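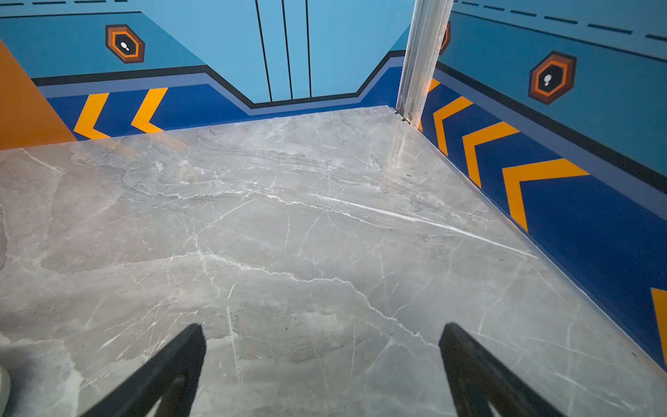

Gray marble floor with white veins

Can I become a mentor if I work evening shifts?

Asked by Saimi Sjöberg, Mon 29 March

Hello to all. I moved to Veletti last year and I would like to be a mentor for a child or a teenager. The program at the Gundetti youth center asks for 2 meetings in a month, and the form says "after school hours". My problem is that I work from three in the afternoon until late, four days in the week. Weekends I am mostly free. Is it worth to apply, or will they refuse me immediately? Also I speak with an accent and I worry that a teenager will find this boring or difficult. Thank you for any experience you can share.

3 answers

Cirilo Meléndez
I have been a mentor in the same program for three years, so I can tell how it was for me. Write your real hours on the form, also the weekend ones. The coordinator makes the pairs by hand and there are families who prefer Saturday, for example when the parent works during the week. My first match met me only on Saturday mornings and this was no problem.

You will need a background check and two references. One of them cannot be a relative. My check took most of a month, so if you apply now you can maybe start at the end of April. There is also an evening training, but they repeat it on a Sunday if you ask. Please do ask, it is not written on the website.

About the accent, I have one also. The boy I meet corrected my words for the first weeks and he enjoyed it very much. What was harder for me was the silence. Some days he did not want to talk, and we only played cards or walked to the Tlapale bakery and back. I thought I was doing it badly - later his aunt told me he waited for those days.

One more thing: they ask you to stay for one full year. If you think you will move again, tell them before the match.

drustis_reader
just apply, they always need people

marit_on_the_hill
Not sure about Gundetti, but the school library in Drustis has reading partners at lunch time. That could be good for your shifts. You sign up at the front desk.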